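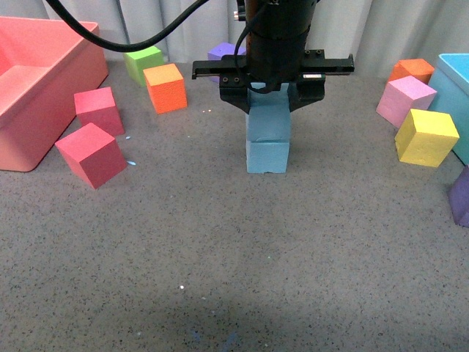
Two light blue blocks, one on top of the other, with the reds, the orange and the lime green still spread about on the speckled grey floor.

The Foam Block Corner – a gallery page

Welcome, and do put the kettle on, because I have rather a lot to say about foam blocks for somebody who only meant to write a paragraph. I'm Golnar Sadeghi, and for the past few years Esmaeil Nouri and I have looked after the block corner at the Wududgate play library, which lives in the long room behind the reading shelves. People often ask us what we keep in there, how we look after it and what on earth you do with a foam cube once you have stacked it on another foam cube. The notes below are my attempt at an answer. I have written far more than the line or two I promised, but there we are – I've always been the same with postcards.

The colours

Light blue, a red that leans towards pink, orange and lime green. I'm very fond of all of them together. When we first started we had an old set in what the catalogue called "heritage shades", and they were so muddy that the blocks vanished under the furniture at dusk and stayed there until the spring clean. With these you can look across the room from the door and see straight away where everything has got to, even with the curtain drawn behind. The lime green one standing back towards the curtain is a good example, as it's very easy to pick out.

Esmaeil thinks the orange is the best of the lot, and says so to anyone who'll listen. It does have a lovely way of catching the light on top, so that the upper face comes out nearer to yellow. I'm a light blue person myself.

The pink bin

The big salmon-pink bin on the left is where everything is meant to end up. It has thick sloping sides and no lid, and I wouldn't swap it for anything with a lid, however smart. Lids get lost, lids get sat on, and in my experience a lid is what stands between a tired four-year-old and a tidy floor. An open top means you can drop a block in from standing height, or throw it from the rug if you have a good arm (we don't encourage this, but we do keep an unofficial score).

We had a tall drum before, and the trouble with the drum was that small children had to be tipped in after whatever they wanted. A wide bin is much kinder. If you are choosing one for home, go lower and wider than you think you need.

The floor

Grey with tiny dark flecks, and a great deal more forgiving than the cream one at our old place in Zokamport, where every crumb announced itself. We sweep before the blocks come out and again after they go in. I used to put a rug down, then I noticed that towers built on the rug leaned and towers built beside it stood up, so the rug has moved over to the story end, where it's much happier.

There's a small light blue fleck on the floor near the closer of the two red-pink blocks, and those of you who know me will know that I can't see a fleck without wanting to fetch the dustpan.

Stacking

Two high is where everybody begins. With foam it's a very satisfying thing to do, as the faces sit flat against each other, and when you have matched the colours and lined up the edges all you can see between them is a faint line. Our youngest visitors will happily do two high for a whole morning. The older ones want five, then six, then a bridge, and after that they want to know whether a bridge can hold a shoe.

A few things we've picked up over the years, for anyone who would like to try at home:

Put the lower block where you want it and press it gently before you bring the next one over. Foam settles a little under the hand.

Hold the upper block high on its sides, so your fingers aren't in the way when it meets the one underneath.

Turn the spare blocks out at all sorts of angles before you start. A neat row looks very nice, but half the fun is deciding which way round a block needs to go, and the two red-pink ones here are a fair sort of muddle, with one a little tilted by the bin and the other pointing a corner at you.

Sort by colour last of all. Sorting and stacking at the same time ends in arguments, at least in our room.

Washing and drying

We wash in the big sink with lukewarm water and a very small squirt of washing-up liquid, squeeze, rinse, squeeze again and leave the blocks on the rack overnight. Please don't be tempted by the radiator. I did it once, in November, when I was in a hurry, and the corners went hard and crumbly. Wringing is a bad idea too, as a wrung cube never quite gets its edges back.

Any block with a bite out of it (it happens, they do look rather like sweets) goes into a separate bag and doesn't come out again for play. Esmaeil cuts the sound parts up for printing with paint, and the results go on the wall by the coats.

How many we have

The whole collection stood at 183 blocks at the last count, and 152 of those were fit for the floor. The rest were either drying or waiting in the paint bag. I know there are play libraries with 500 or more, and I've visited one and enjoyed it very much, but I came home quite content. A handful on an open floor gets played with properly, and a mountain mostly gets waded through. On an ordinary morning we put out a few of each colour and keep the remainder in the cupboard, then swap them over when somebody starts to look bored.

Curtain up, curtain down

The pale curtain at the back was Esmaeil's idea. He hung it to hide the shelves, and I grumbled at the time about having one more thing to wash, but it has made the corner feel like its own small place, and the soft folds are restful to look at when the noise gets going. It also stops blocks from rolling – well, tumbling, being cubes – out of sight behind the units. We take it down twice a year and it goes through the machine at home on a gentle cycle.

Coming to see us

The block corner is open from half past nine until noon, and you're welcome to sit on the floor and join in whatever your age. Socks are best. If you have foam blocks at home that have been outgrown, we would be delighted to have them, in any colour at all, though I'll admit that a few more light blue ones would be greeted with particular warmth. Leave them at the front desk with my name on the bag, or Esmaeil's if they're orange.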